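Clearing a Small Round Table

Remove food first. Bread left on bare wood leaves crumbs, and the surface should be wiped before other items are returned.
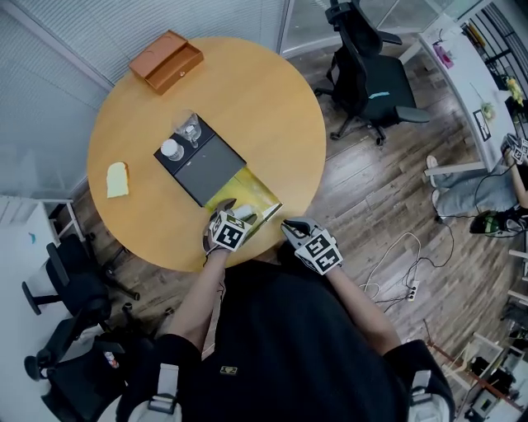
Glasses and small bottles should be kept together on a tray. Books are best stored away from drinks. Lift the edge of the tray before sliding a book out.
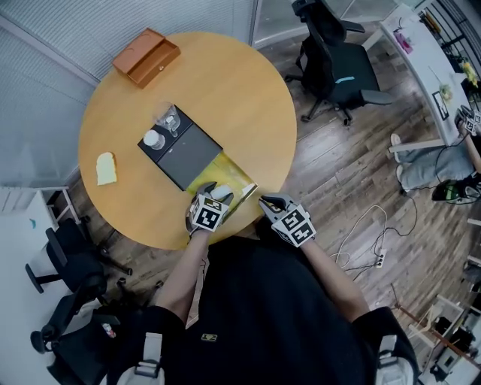 Yellow-green book at the near side of the table, with glass and bottle on the tray.

Leave boxes open until small items are put away.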